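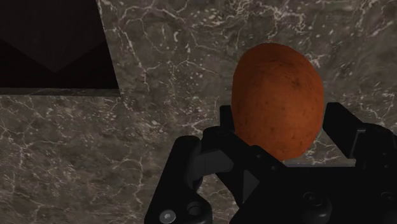
The potato between the two fingers, simulated camera view.

I finally had time in August to compare the two grippers I've been putting off, the Clovidel and the Fornach. Both have two fingers and both mount on the arm model I already use, so the swap was only a change in the config file. Everything was done in the simulator. I don't own either one.

The potato is a good test object for me. It's egg-shaped and a bit broader toward the bottom, and flat fingers don't have much to press on. I had been using a cube for months and every gripper looks fine with a cube.

I ran 14 grasps with each gripper, from the same start pose, with the same closing speed. The Clovidel dropped the potato three times. The Fornach dropped it eight times, mostly when the fingers closed a little above the middle and the potato slid down and out. Lowering the grasp point by 5 mm helped the Fornach a lot, but I didn't rerun the full set with that change, so I won't give a number for it.

Severyn Palamarchuk asked if friction was the same in both models. It wasn't. The Fornach file came with a lower value on the finger plates and I missed it the first time. The counts above are from after I fixed that.

The camera was more of a nuisance than the grippers. With dark fingers on a dark gray marble surface, my segmentation kept losing the edge of the right finger. I turned up the light in the simulator and it got better. Arnout Postma uses a plain white table for this and I may do the same.

Next is the Boateng controller, with force limits turned on. I'll keep the Clovidel on the arm for that.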